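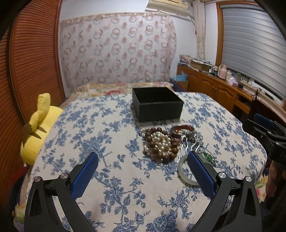

Costume jewellery on a blue-flowered cloth, with an open black box behind it.

Jewellery box

A jewellery box (some of my older relations say trinket box, and I still do when I'm not thinking) is a container for keeping necklaces, bangles, rings, brooches and other small things you wear. It can be a fancy affair with drawers and a mirror, or it can be a plain square box with no lid at all, like the black one at the top of this page. I've kept both sorts and I'm fond of both, so please forgive me if this entry wanders a bit. Beryl Parsons wrote the first version and left me her notes, and I've added plenty of my own!

Kinds of box

The simplest is the open box. You drop things in, you fish things out, and there's no catch to break. It suits chunky pieces best - big beads, wide bangles, anything you can grab in one go. Fine chains hate it and will be in a knot by Friday.

The lidded box keeps dust off and is what most people picture when they hear the name. Many have a tray that lifts out, with a padded roll along one side for rings. The Grevholm is a well-loved one among the people I swap with, a squat thing with a deep bottom section that takes bangles lying flat. The Vodmont is taller and has drawers, very pretty, but the drawers are shallow and a fat bead necklace stops them closing. I had one for two years and ended up keeping earrings in it and nothing else.

Then there are rolls and pouches for travelling, and hanging racks, and the saucer on the windowsill, which I count as a jewellery box whatever Beryl thought.

What goes in it

Costume jewellery makes up the bulk of most collections I've seen. Bead strands are the greedy ones. A long string of brown beads takes up the room of a dozen rings, and if the beads get bigger towards one end (as in the picture) the strand always wants to slide that way when you pick it up. Pearly beads heap up on themselves, and they catch the light so nicely that I can never be cross with them.

Bangles are stiff, so they decide the size of the box for you. Measure your widest one before you buy anything. Narrow ones stack, but a wide oval one won't sit neatly with round ones, and I've given up trying. Green bangles, the pale see-through sort, look lovely on their own in a dish by a window.

Pieces with prongs or lots of little facets need the most thought. They snag on everything. Deepika Sastry wraps hers in squares cut from old pillowcases, and I've copied her ever since I pulled a thread out of my good cardigan.

Sorting

Most people sort on the bed, me included. It's the biggest flat surface in the house and beads don't bounce off it the way they do off a table. Use a cloth or cover that's smooth. Candlewick is hopeless, and so is anything crocheted, as the hooks and clasps go straight through it. A pale background helps you spot the small stuff, although with a busy flower print you do have to look twice for anything blue.

My own way is to tip out the lot, pull the long strands free first and lay each one in a loop. After that come the bangles, then the sparkly bits, then whatever is left, which in my case is mostly single earrings. Kristof Smits goes by colour and gets a beautiful result, but he owns far less than I do. Annelies Verhoeven counted hers one October and got to 458 pieces, of which 200 were earrings, and she still says there's nothing to wear with her green dress.

If a strand has knotted round another, don't pull. Lay the knot flat and ease it open with two pins, working from the middle. It's slow going and I find the radio helps.

Cleaning

Glass and plastic beads can be wiped with a barely damp cloth. Don't soak a strung necklace, as the thread stays wet inside the beads long after the outside feels dry. Pearls and imitation pearls want a soft dry cloth and no sprays near them, perfume included. For the box itself a clean paintbrush gets the fluff out of the corners. I use a Bivico brush meant for pastry.

Names

Gökçe, who make the little lined trays I use, list theirs as a "keepsake tray", and I've also seen "dresser box" and "valet box". Casket turns up for the old metal ones. Wouter Verbruggen would like it noted that a tin counts too, and he keeps his cufflinks in one that used to hold cough sweets.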